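Shared Workshop Robotics, Handout 2: Moving the Build Without Breaking It

Search this site Go

6 Feb 2020

Okay, so last time we got the Prorton arm bolted to its base and homed all its joints, and everybody wanted to go straight to the fun stuff. Me too! But the workshop needs the big bench back between sessions, so this handout is about packing. If you skip it you'll spend the first hour of session three looking for the little bag of M3 screws. I did that with my first arm at home, and I ended up buying the same bag of screws twice.

Start by powering down from the software, then the switch, then the plug. Let the arm fold into its rest pose before you kill the motors (there's a "park" command in the Ledelow script, so please use it). If you cut the power with the arm stretched out it drops, and the shoulder gears on this kit are printed. Ask me how I know.

Next, the wiring. Unplug at the controller end only and leave the motor ends alone. Put a numbered flag of masking tape on each lead as you pull it. The Nundus board has connectors that all look the same and it won't stop you from putting the elbow lead where the wrist lead goes.

Everything that's part of the build goes in one of two places: the carton or the slotted crate. Carton for arm parts and foam, crate for power supply, leads and tools. Tape the carton flaps down the middle, set it on the board over the crate, and then wrap the whole stack so it travels as one lump.

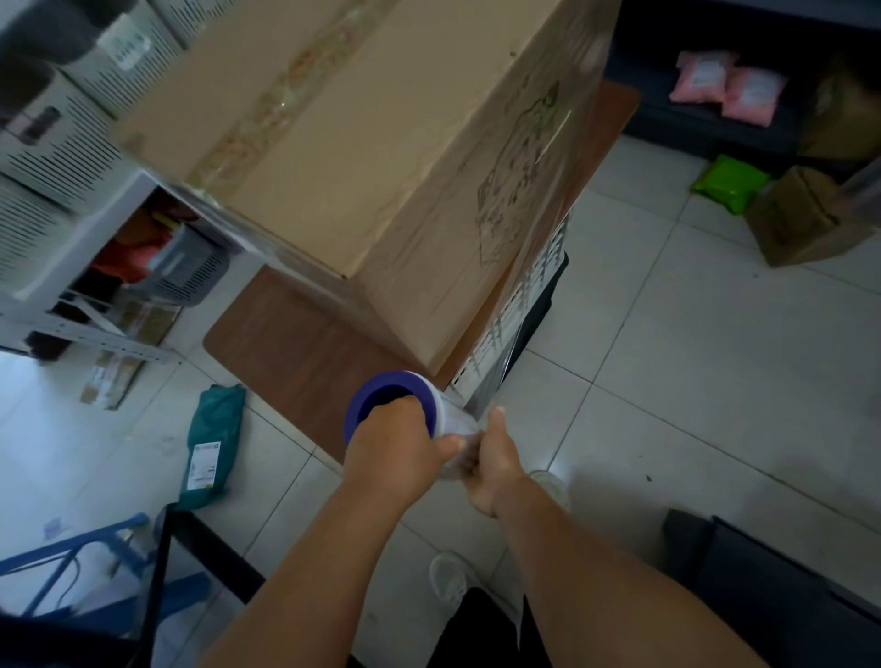
Fig. 1. Stretch film going around carton and crate together.

A few things about the film, which I get asked about every single time. Hold the roll by the core and keep your other hand on the sheet, so you're steering it and not just dragging it. Go low first, catch the crate, and work your way up. Overlap each pass by half, so 50 percent if you like numbers. You want it snug. If the carton starts to bow in at the corners you've gone way past snug, and the foam inside is pressing on your sensor mount.

Film is also a static machine when it comes off the roll, which matters to us more than it does to people shipping sweaters. Boards go into an anti-static bag before they go anywhere near the wrapping. The camera module too! I used to think the Vieira case was enough protection by itself, and maybe it is, but bags are cheap and camera modules aren't.

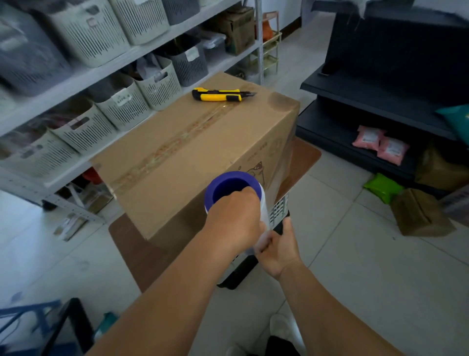
Keep a knife within reach for the end of the sheet, and slide the blade back in once you've made the cut. When you're unpacking, cut along a flat side and keep it shallow. I've seen a ribbon cable get sliced straight through a cardboard wall, and that particular cable took three weeks to come in the mail.

Weight: my own kit came to roughly 121 ounces with the power supply in, so it's an easy carry for one person. If yours is a lot heavier, you've probably packed somebody else's clamps.

Before session three, please do these at home:

- Read the inverse kinematics pages, at least up to the second worked problem. The rest will make more sense once the arm is moving.
- Run the Ledelow simulator with the speed limit at 50 and save the log file.
- Write your lead numbers down on paper as well, because tape flags fall off.

When we unpack we'll do the homing routine over again from scratch. Yes, all the joints. The encoders on this kit forget where they are when the power's off, and a bumpy ride doesn't help. After that we'll start on the gripper, so bring your small hex keys and something soft to pick up. A rolled sock works great.

Prorton Build Course, handouts and errata: contact the workshop desk | © 2020 | Back to top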